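Leltdale Color Names
README and data card

Version 7, last edited 27th January

What you are downloading

Leltdale Color Names is a table of 800 color names taken from home goods listings, together with the color that readers thought each name meant. It was put together by Folke Backlund and Benedetta D'Amico. It covers paint, rugs, curtains, bedding and upholstery. It does not cover clothing, cars or cosmetics, and I would be careful with anyone who tells you it carries over.

I took over the upkeep of the files last August. I had used the data before that and had complained about it in writing, which may be how I ended up with the job. The notes that follow are my own reading. Folke disagrees with some of them and has been told he can add a section.

Why it exists

The stated purpose was to find out whether color names in listings tell a buyer anything. The original proposal took it for granted that they do and wanted to measure how much. I don't think that was ever a safe thing to take for granted. A name like "navy" does some work. A name like "Harbor Whisper" does very little, and most of the names in the file are closer to the second kind.

There was a hope early on that the table could be used to translate between sellers, so that one shop's "oat" could be matched to another shop's "linen." Please don't use it for that. The agreement between readers is too low, and the matching script we used to ship gave out confident answers on very thin evidence. It was removed in this version.

Files

names.csv – one row per color name
readings.csv – one row per reader per name
readers.csv – reader number, first language, type of screen used
sellers.csv – seller code and product type
changes.txt – what was changed and who changed it

Everything is plain text in UTF-8. The separator is a comma. Names that contain a comma are in double quotes, and there is one seller who puts a comma in nearly everything.

Columns in names.csv

name_id: a number that does not change between versions.
name: the color name exactly as the listing had it, capitals and spelling mistakes included.
product: paint, rug, curtain, bedding or upholstery.
seller: a code. See sellers.csv.
family: the broad group the seller filed it under, if the seller had such a thing. Blank otherwise.
picked: the middle value of what the readers chose.
spread: how far apart the readers were. Higher is worse.
plain: yes or no. Whether the name contains an ordinary color word.

The plain column was filled in by hand and I have doubts about it. "Rose" was marked yes and "plum" was marked no. "Sand" changed from no to yes between versions and changes.txt gives no reason. I have left these alone, as other people have published with them, but I would not rest an argument on that column.

How the names were collected

Benedetta copied them from listings by hand. No scraper was used. This is sometimes presented as a strength, and it did keep out a lot of junk, but it also means the names are the ones that caught a person's eye while she was reading. Dull names are easy to skip. I suspect the file has more odd names in it than the listings did, and there is no record of what was passed over, so I can't check.

The listings themselves were not saved. Folke says this was a matter of rights and I'm sure it was. It also means you cannot go back and see what the product looked like next to its name, and that limits what anyone can claim here. The table records what people imagined. It has nothing in it about whether they were right.

How the readings were collected

There were 19 readers. Each saw a name on its own, with the product type under it, and moved a pointer on a color picker until they were satisfied. They could go back and change an answer. They could not skip, and I wish they had been able to. When a reader has no idea what "Trade Wind" is supposed to look like, the picker makes them produce a color anyway, and that guess sits in readings.csv looking exactly like a considered answer.

The picker starts at mid-gray. I think this matters more than the original write-up allows. For 77 names the middle value is so near the starting point that you have to wonder whether people moved the pointer at all. Some of those names are honest grays. "Juniper Morning" is surely not.

Readers worked at home on their own screens. No calibration was done. The type of screen is in readers.csv, for what it's worth, but "laptop" does not tell you that the laptop was in night mode.

Upholstery rows
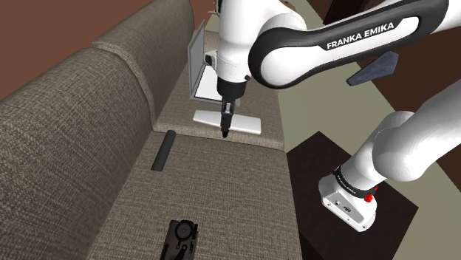 Upholstery gave the worst agreement of any product type, and the write-up blames the readers for it. I would look at the picker first. A picker returns one flat color, and a lot of furniture fabric isn't one flat color to begin with. The sofa is in a woven fabric I would call a warm taupe-gray, with subtle light and dark flecks all through the weave, and I could defend several answers on a picker depending on which flecks I let win. A reader thinking of a cloth like that when they see the word "stone" has no way to say so. Their choice may land lighter or darker than the next person's, and the spread column will call that a disagreement about the name.

So treat a high spread in these rows as unexplained. It may come from the word, from the cloth people had in mind, or from the tool. The data can't separate these, and the paper that claims to separate them using the product column has more faith in that column than I do.

Bråten and Fultier

Two of the sellers are named openly in sellers.csv, as both agreed to it. Bråten uses short names, often a single word. Fultier uses long ones. It has been repeated in a few places that Bråten's names are "clearer" on the strength of this dataset. The spread for Bråten is lower, yes. Bråten also sells mostly white and black paint, and readers do not argue much about white and black. Take those out and the gap shrinks to something I would not mention in public.

Known problems

A few names appear more than once under different sellers. They were kept on purpose. If you are sampling at random, decide what you want to do with them before you start.

One reader seems to have misread the task and picked the color they would like the product to be. The rows are still in, flagged "check" in readings.csv. Benedetta wanted them out. Folke wanted them in. They are flagged.

First language is recorded but only lightly used. Several names depend on knowing what a particular food looks like, and not every reader had met the food.

The family column should not be used as ground truth. Sellers file things where they will sell. A "neutral" in this file can be a fairly strong green.

What it may be good for

Teaching, I think. Students find the spread column interesting and it takes them very little time to start arguing with it. It can also be used to show how a collection tool shapes an answer, if you are willing to use us as the bad case.

It may be some help in choosing names to test properly later on. It should not be used to set prices, settle returns or tell a shop what to call its curtains. We have had a letter from a shop that did the last of these. They did not say how it went.

Loading the files

Any spreadsheet program will open them. Be aware that some will try to turn name_id into a date if you let them guess column types. Set it to text. If you use the Trolex loader, which older guides point to, note that it drops rows with a blank family and does not tell you. Check your row count against the number at the top of this page.

Terms

Free to use and copy, with credit to Backlund and D'Amico. If you publish a figure that relies on picked, please print spread beside it. I can't make you do this, but I do read the papers.

Corrections

Send them as a plain list with the name_id, the column and what you think is wrong. Corrections to spelling in the name column will be turned down, as the spelling is the seller's own. Corrections to plain will be added to changes.txt but not applied until Folke and Benedetta agree on what the column means – and they have been discussing it for a while.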